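Nostar Head-Worn Recording Kit, Second Version

In stock. Ships from Durilden. Kit price 1238, spare battery 218.

Nostar makes one thing, and this is it: a camera on a padded band, a recorder that clips to a belt, and the software that turns an afternoon of somebody's handwork into episodes a robot policy can be trained on. We used to make a second thing, a chest harness. Customers described it as "like being hugged by a tripod," and we listened.

The kit is for robotics teams who need demonstrations of ordinary jobs done by people with ordinary hands. Packing, sorting, folding, filling, taping. If your arm is going to learn to pack a box, it helps to show it a lot of boxes being packed by someone who is good at it and slightly bored.

What comes in the case

Camera module with wide lens
Padded head band, washable (please do)
Belt recorder with two card slots
One battery, charger, and the cable everyone loses
Calibration board
License for Rana, our labeling software, for one workstation

The band adjusts with a single wheel at the back. It sits above the ears and clears most glasses. The camera tilts down on a notched hinge, so once you have found the angle for a particular bench you can write the notch number on a piece of tape and never discuss it again. For tabletop work we suggest notch 7. Taller people will disagree with us and go one further.

Recording starts and stops with a button on the belt unit, which is large enough to find without looking and stiff enough that leaning on a table won't press it. The first version had a softer button. We have many hours of footage from the first version that nobody meant to make.

At the bench

Small parcel work is what most of our customers start with, and it is harder than it looks from a robot's side. Cardboard flexes. Clear packets slide, crumple and catch the light. One hand steadies while the other does the clever part, and the steadying hand is the one everybody forgets to label. Rana tracks both hands separately and lets you tag what each is doing, so "hold box flat" gets its own row on the timeline.

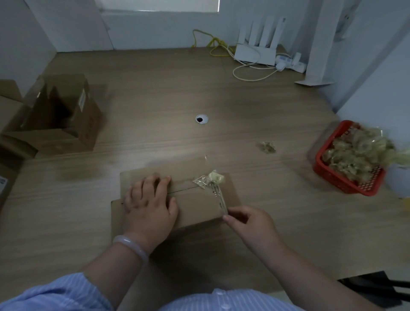 Wearer's view of a packet job: left hand flat on the box, right hand pinching the packet by its narrow end.

You'll want the whole work area in view, including whatever the packets come out of. Run a short test clip before the real session and look at the corners of the picture. Move things in closer if they fall outside. A supply basket that only appears when the wearer turns to look at it will give your model some strange ideas about where packets live.

Leave the ordinary clutter alone. Policies trained on a spotless bench tend to fall apart the first time they meet a power cable, and real benches have power cables.

Labeling with Rana

Rana cuts a long recording into episodes wherever the hands come to rest, then asks you to confirm each cut. It guesses well on repetitive jobs and badly on people who talk with their hands. You can add verbs of your own, merge episodes, and throw out the ones where the wearer stopped to scratch an ear. Exports are plain video plus a text file of labels, so you aren't married to us.

Rana does not train anything. It will not tell you whether your robot is going to work. We get asked this weekly.

From people who bought one

"The band is comfortable. I forgot I had it on and went to lunch. The lunch has been labeled." — Shoaib Bukhari

"Good kit, dull manual. The section on notches could be half as long. Support answered me the same day — Latifa was patient about the cable." — Ihor Hnatiuk

"Would like a smaller belt unit. Otherwise we've ordered a second." — Shamim Cheema

Ordering and returns

You have 30 days to send it back, in any condition short of submerged. Orders for the Eden wrist camera, which plugs into the same recorder, open in December. Trade and university orders go to Mohsin Lashari; anything broken, puzzling or missing goes to Latifa El Sherbiny at the support desk.

Prices checked 1 November 2018. Shipping is extra, and the case is heavier than you'd think.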